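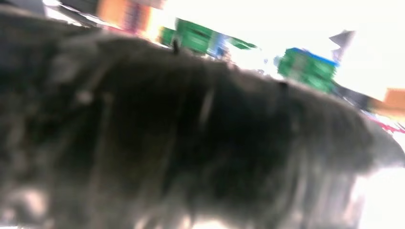

Office news: moving the lunch hour

From October the ground floor kitchen at Hurell will open for lunch from 11.45am until 2.15pm, half an hour longer than now. The change follows the survey that went out with the last issue. We had 236 replies, more than any survey before it, and thank you to everyone who filled in the comments box at the end, including those who used it to write about the car park.

The main complaint was the queue. Most people on the first and second floors come down at 12.30pm, wait for the microwaves, and then find that the tables by the window have gone. Those on the early shift said the opposite: by the time they stop to eat, the serving hatch has not opened and there is only the toast. The new hours should help both groups, but only if some teams shift their break a little. Managers have been asked to agree times with their own people and we are not going to publish a rota.

A few practical points. Hot food will be served from noon as before. The first quarter of an hour is for salads, sandwiches and anything you have brought from home. Jacket potatoes stay on every day. The soup will change daily, with the choice written on the board by the lifts the afternoon before, so those with allergies can ask in good time. Prices are the same until the new year.

The fridge will now be emptied at 4pm at the end of each week. Anything with a name and a date on it will be left alone. Anything without will go, tub and all. There were 39 unlabelled boxes in there at the last clear-out, and one of them had been there since before the summer.

Hamidreza Ghasemi in facilities is the person to speak to about the kitchen. He would prefer an email to a note on the fridge door.

Walking group

The lunchtime walk goes out at 1pm from the side entrance, whatever the weather, and comes back by 1.40pm. The usual route goes along the canal as far as the lock, over the footbridge and back past the allotments. The towpath is muddy between the second bridge and the lock, so bring other shoes if you care about the ones you work in. When the path is flooded the group goes round by Leder Lane instead, a bit shorter and a good deal noisier.

You don't need to sign up. People join and leave as it suits them, and the pace is set by whoever is at the back. Rostam Bahrami has led it since the spring and has drawn up a map showing both routes, with the gates and the steps marked. Copies are in the rack at reception. He is also looking for someone to take over for a fortnight while he is away — the only duty is to wait at the door until one o'clock and then set off.

One longer walk is planned for the autumn, on the hill path above the reservoir. It is nine miles with a steep start, and there is a bus back from the village at the far end. Dogs are fine on leads, though the farmer does ask that they are kept well away from the top field. If you would like to come, put your name on the sheet next to the map so that we can tell the tea room how many to expect.
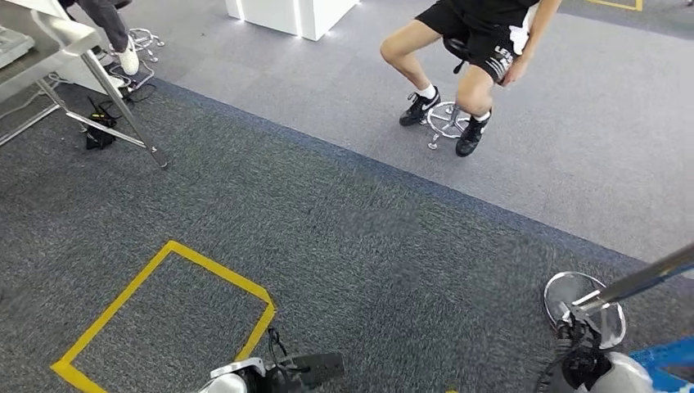

Issue 51

Bicycles and showers

The second bike shed is open. It is behind the loading bay, with the same key fob as the front door, and it is dry, which the old one was not. Please use the wall hooks for lighter bikes and leave the floor stands for anything with a child seat or a heavy frame. Bikes left in the old shed will be tagged with a yellow label. If yours has one, take the label off and move the bike. Those still tagged a month later will go to the repair workshop in town, who will do them up and sell them on.

The showers next to the first aid room are working again, apart from the one on the left, where a part is on order. Hot water runs from 7am. Towels are not provided. The lockers are for the day only, and a good many have been shut with private padlocks for months. Please clear yours out if you are one of the owners.

We have been asked again about the cycle to work scheme. It is still running, through Pluris, and applications are open all year. You pay by a monthly deduction from your salary and choose the bike from any of the shops on the list. Lights, locks and helmets can be included. Allow up to 100 days for the whole thing if you apply near Christmas, as last year's forms sat in a pile over the holiday. At other times it is much quicker. 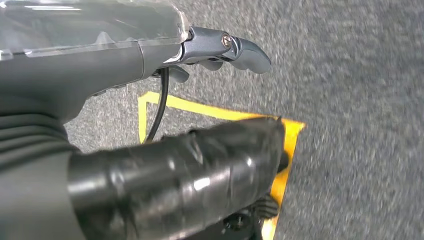
The list of shops has changed slightly. Shirazi Cycles, by the station, has joined it and will do a first service free for anyone who buys there through the scheme. They open at 8am, so it is possible to drop a bike off on the way in and collect it going home. The shop on the ring road has come off the list and any vouchers for it should be returned to payroll, who will issue a new one.

Lost property is back at reception after its spell in the post room. At present there are two umbrellas, a child's glove, a set of house keys on a green ribbon and one half of a pair of reading glasses. Items for the next issue should reach us by the middle of the month, please, and short ones are more likely to get in.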